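Questions people ask us about the demo sessions

I look after the arm recordings at Ziltilent, and the same questions keep landing in my inbox. So I've put them all in one spot - have a read before you write to me (but do still write if you're stuck!).

What does a session look like?

Mostly a bench, a few parts and a lot of patience.
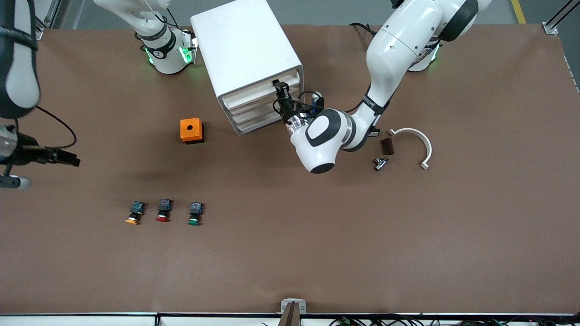
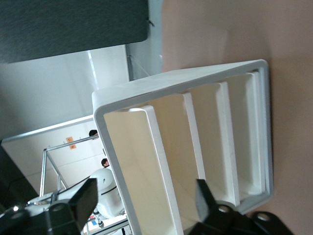 First picture: left gripper on a drawer handle, switches and box out on the mat. Second picture: the wrist camera's view of a divided tray.

How many examples do you need for one task?

We start with 200 and see how the model goes. Some tasks want more, especially anything with a small handle, and I'd sooner add variety than record the same tidy pull over and over.

Why bother with wrist cameras?

Arms get in the way of the fixed view all the time. Up close, you can see where the fingers are sitting against an edge. You also get a fair bit of the room in the background, and I leave that in.

Do you keep the bad runs?

Yes! A fumble followed by a decent recovery is gold, so please don't bin it. Label it "recovered" and carry on. If you bumped the table halfway through, label it "void" and I'll sort it out later.

Can I move things between runs?

Please do. Shift the parts, turn the cabinet a bit, swap the colours around. The first batch from our Wuvovbridge site had everything in the same place for 11 runs straight, and the model learned the place instead of the part. We had to do that lot again.

Do both arms have to be moving?

No. Park the spare one well clear and keep recording it anyway.

Where do I send my files?

Into the Fedia folder, one task per upload. Check that both views play right through before you close the session.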